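September 21, 2021

**Translator Magdolna Vincze released on bail, trial moved to spring**

The translator and essayist Magdolna Vincze was released on bail last night after 145 days in pretrial detention, her lawyer said. She left the regional detention center in Borbély shortly after 9 p.m. and was driven to her sister's home.

Vincze, 58, is a founding member of the Brimen Writers' Circle and has served two terms on the board that runs its reading program. She was detained after police searched her apartment and took away two computers, a box of letters and the typescript of a book of essays on prison libraries. The prosecutor charged her with distributing printed matter without a permit.

The charge concerns a 64-page anthology of poems and short prose by former prisoners, which the Circle printed and gave away at readings. The print run was 900 copies. Police say they have recovered fewer than half of them.

Her lawyer, Vilmos Győri, said the court set three conditions for her release. She must hand over her passport, report to the police station in Borbély twice a week, and stay away from public events, including readings. He has appealed the last condition.

"She can't read from her own translations in a bookstore with ten people in it," Győri said. "We don't think the law allows that, and we have asked the court to look at it again."

The trial had been expected to start this fall. It is now set for May. Győri said he was told of the change by letter and was given no grounds for it.

Three other people are named in the case. The poet Lilian Rotich, who edited the anthology, was questioned twice and has not been charged. The owner of the print shop paid a fine and was allowed to reopen. A student who handed out copies at a reading is due in court next month.

Rotich said that Vincze had lost weight but was in good spirits, and that she had asked for her dictionaries before anything else. Detainees at the center are allowed four books at a time, and hers were changed only once over the summer. She had been working from memory on a translation of a French novel and filled several notebooks, which were returned to her on release. The typescript and the computers are still with the police.

Ludivine Lebrun, who runs the small press Zutley and publishes Vincze's translations in France, said the novel will stay on next year's list. A collection of Vincze's essays will come out there first, in a version put together from magazine texts and from copies kept by friends.

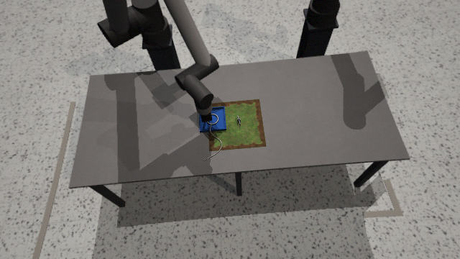
Zutley has also set up a fund for legal costs. Lebrun said it had covered the bail in full, with most of the money coming in small gifts from readers and other translators. Anything left over will go to the student's defense.

An open letter calling for the charges to be dropped has been signed by about 300 writers, editors and teachers. Yung-ching Poon, the essayist who drafted it, said it would stay open for signatures until the trial. The letter also asks for the return of the seized papers and for an end to the ban on public readings.

The prosecutor's office did not reply to a request for comment. A ruling on Győri's appeal is expected within 30 days.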